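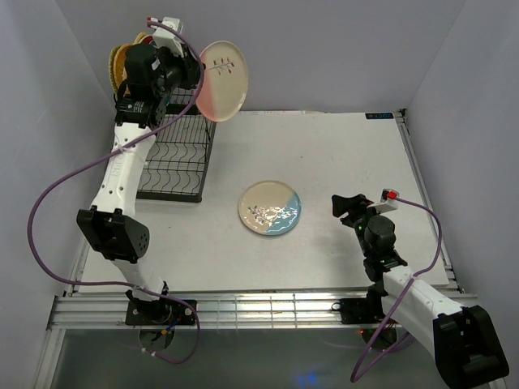 Robotics / Teleoperation

Ainhoa Sotomayor
24 April 2023

Thread on the plate loading task, because a few people asked how we record it. Short version: two arms, a dish rack, a handful of plates, and a person steering the whole thing by remote control.

The job is simple to say. Left arm puts plates in the rack. Right arm stays over the table side and helps get a plate to where the left one can take it. Every run is driven by hand from start to finish. Nothing is scripted.

The driving rig is a pair of small handles we call Roler. Move the handle, the arm follows. Squeeze, the gripper closes. Most new drivers get the moving part in minutes and the squeezing part in days.
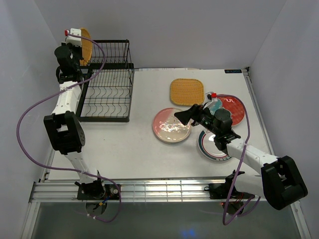
Wicker plate at the rack, the rest still on the table.

We mix the plates on purpose. Woven ones are easy to grip. Glazed ones slide if you take them too close to the rim, and the shine gives the wrist cameras trouble. I'd like more dull plates and more very shiny ones, and fewer in between.

Stacks are the hardest start. You want the top plate and only the top plate. What works for me is to come in low, stop, close slowly, then lift a little and wait before going anywhere. The wait feels silly when you're driving. Keep it in.

Things I ask every driver to do:
Go at one speed.
If you miss a grip, back off and try again in the same run. Don't stop the recording.
Don't fix a plate with your hand.

On the second one - we used to throw out any run with a missed grip. I changed that in January. The policy trained on clean runs had no idea what to do after a miss and would just close on air again. The messy runs helped more than I expected.
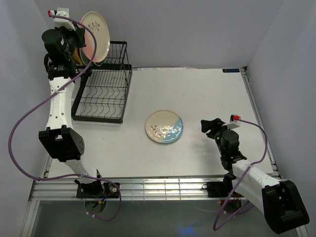 Left gripper with a two-tone plate over the back of the rack.

Turning the plate upright is where drivers differ most. Hiltden, the other half of our driving team, likes to turn it early and carry it upright. I turn it late, close to the rack. Both are fine for a person. For training it's better to pick one, so we now turn early.

Count so far: 77 runs kept. Target is 500. At our current pace that's a lot of afternoons, so we're adding a second driver shift.

Next is Skundov, our name for the same task with the rack moved to the other side. I expect the arms to swap jobs and the drivers to complain.

Someone asked if you can feel the plate touch the wire through the handles. No. You watch for the plate to stop moving and then let go.

Will post again when we have a trained policy worth showing. Questions are fine in the replies, I'll get to them tonight.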